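Does anyone need to rinse? A kitchen fitter on sinks, dishwashers and old habits

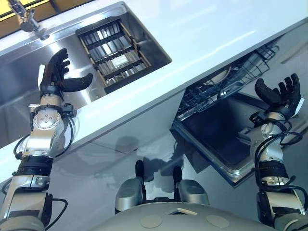 Sink on the left, open dishwasher under the counter to its right.

The man across from me has been putting in kitchens for long enough that he no longer gets excited about them. He works for Skirner, a small outfit that does counters, sinks and plumbing, and he agreed to talk on the condition that I leave his name out and not ask him about islands. I wanted to ask about the stretch of counter where the dishes get done. I'd been told by several people, all of them very sure, that the placing of the sink and the dishwasher can change how a household runs. I had my doubts, and so did he, though they weren't the same doubts.

"Change how it runs, no," he said. "If you leave plates on the table, you'll leave plates on the table. I can't fix that with a pipe."

What he will defend is keeping the two close together. The drain and the water supply are at the sink already, so the work is shorter and there is less to leak. It also means a dripping plate doesn't have to travel. I said that sounded like a benefit for the installer first and the customer second. He thought about it and agreed.

"But you do get something out of it. Go to a house where the dishwasher is across the room. Look at the floor."

I asked how close is too close. His complaint is with the corner layout, where the open door of the machine blocks the person at the sink. On a straight run you can stand at the sink with the door down beside you. He tells people to open every door in the plan at the same time, on paper, before they sign anything. Most of them don't. One couple in a building on Somow Street signed off on a drawer that hit the dishwasher door whenever both were open, and they paid to have the drawer moved a month after he'd finished.

We got on to rinsing, which I think is the real subject whenever people talk about dishwashers. I rinse. I have always rinsed. He does not, and he looked at me with some pity.

"Scrape it. That's all. Scrape it into the trash and put it in."

I told him that every appliance salesman says this and that my own glasses say something else. He wanted to know when I had last cleaned the filter. I changed the subject, and he let me.

He wasn't so easy on the trade's own claims. A showroom called Ikley, where he used to pick up parts, had a sign promising that the right setup would save a family more than 100 hours a year. He has never found out where the figure came from. "Who stood there with a watch? Which family?" He's just as short with long cycles that are sold as a virtue and with racks that have a special place for everything. His own machine has a fold-down row he has never folded down.

On long white counters he has mixed feelings. Customers like them in the morning, he said, when the light is good and nothing is out. Coffee and turmeric are another matter, and how bad it gets depends on the material, so he asks people what they cook before he asks what color they want. One customer, who ran the kitchen at a lunch place called Tạ, took the question seriously enough to bring a jar of her own curry paste and leave a spoonful on the sample overnight. He approved of that. She ordered something darker.

Stainless sinks he puts in without argument. They scratch, and then they have scratches all over, and then you stop seeing them. I said that was a strange way to recommend a thing. "It's the best one I've got," he said.

I asked what he'd spend money on if he had to pick. He named the faucet and a decent shutoff valve you can reach without lying on your back. The last job he priced had $1505 for a faucet and $66 for the valves, and he would have happily moved some of that money from one line to the other. The customer wouldn't.

He had one more piece of advice, and I'm passing it on without having tested it. Unload the bottom rack first, so that water sitting in the cups on top doesn't tip onto dry plates. I said I'd heard that one 6 years ago from my mother-in-law and hadn't believed her either.

"Try it tonight," he said, and went back out to his van for a length of hose.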